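Small Packets, Big Habit: A Talk with Siriporn Kamolrat

Siriporn Kamolrat has run the snack corner at Lulley for 3 years. When I visited her in December, she was already making the list for the next order.

"In the beginning everything was in one drawer," she told me. "People opened it, the packets fell behind, and I found them months later."

Now each kind of snack has its own clear box with a lid. She tried baskets first, but they did not please her. "With a basket you cannot close it. I like to close things."

Her colleague Ivars Kairys was against the boxes at first. He thought they would take too much place on the table. "I said to her, we are an office, we are not a shop," he remembers. Today he is the one who fills them when she is away.

How full should a box be? On this question the two do not agree. Ivars stops early. Siriporn pushes the packets in at every angle until the box holds no more, and then she puts the green lid on top.

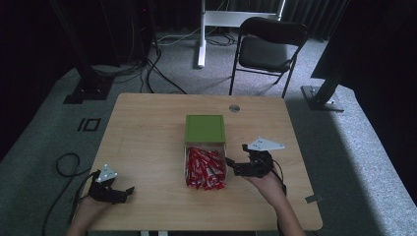 What comes next

Siriporn wants to order 20 more boxes from Urnico, all of the same size, so that they can be stacked in the cupboard. The tea will be moved first. "Ivars says the tea is fine where it is," she said. "We will see in spring."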